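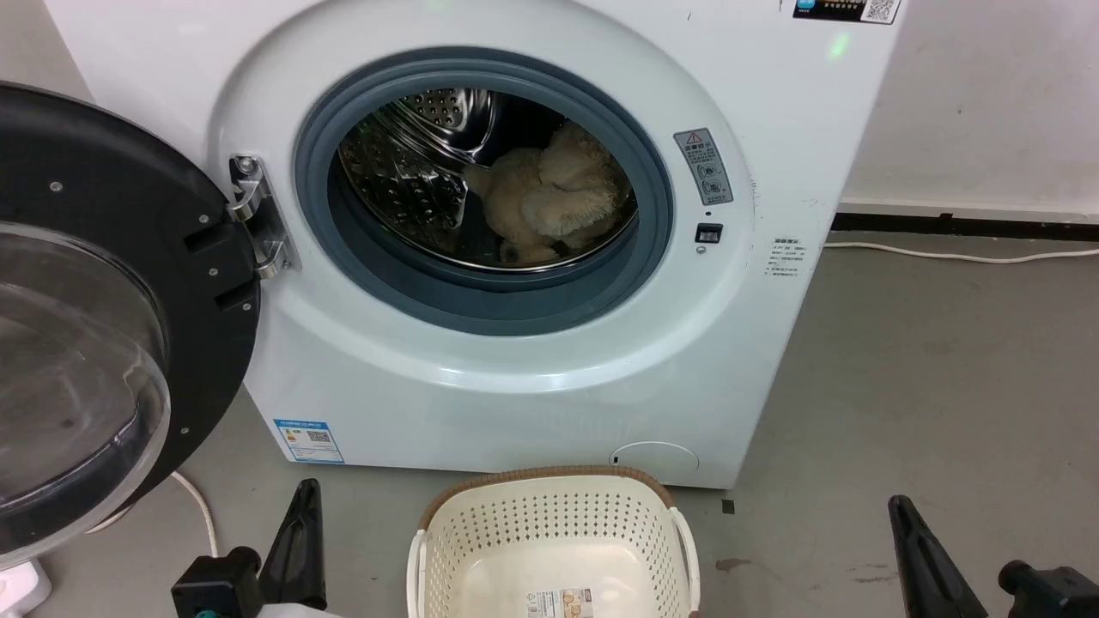 Figure 1. Front-loading washer, door open, with a plush toy in the drum.

Fibers in Laundry Wastewater: Project Report

1. Background
Clothes and soft furnishings made of synthetic fabric shed small fibers when they are washed. Some of these pass through the treatment plant and end up in rivers. Our group looked at the town of Kinitz, where household drains feed the Redine works and the treated water goes into a slow stretch of river.

2. Method
We ran 16 wash cycles in August. Each load weighed 900 grams and was washed at the same setting with no detergent. Drain water was collected in buckets, stirred, and passed through a paper filter. We dried the filters overnight and counted fibers under a school microscope, two people per filter. If the two counts differed a lot, both people counted again.

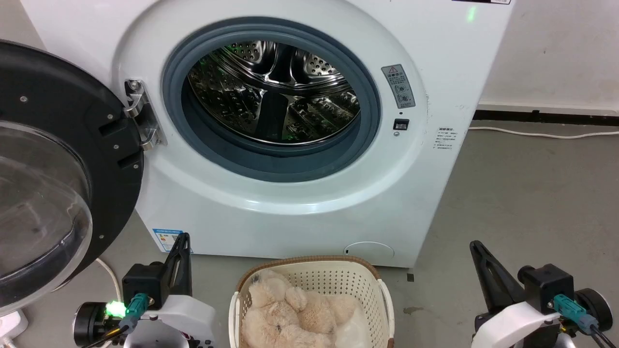
Krajewska, who read our draft, asked whether spin speed mattered more than fabric type, and said a project that kept the speed fixed could not answer that. We agree. All of our cycles spun at 1,000 rpm, so the results only compare fabrics.

3. Results
Fleece shed the most in every comparison. Woven polyester shed less, and the cotton blend was hard to judge — cotton fibers clump on the filter and hide the others. Fleece that had been washed several times shed less than new fleece.

4. Problems
We lost 2 filters when they tore during drying. The buckets may also have picked up dust from the room, and we did not run a blank until the second week.

5. Next steps
Repeat the fleece loads at a lower spin speed, with a lid on each bucket and a blank for every cycle.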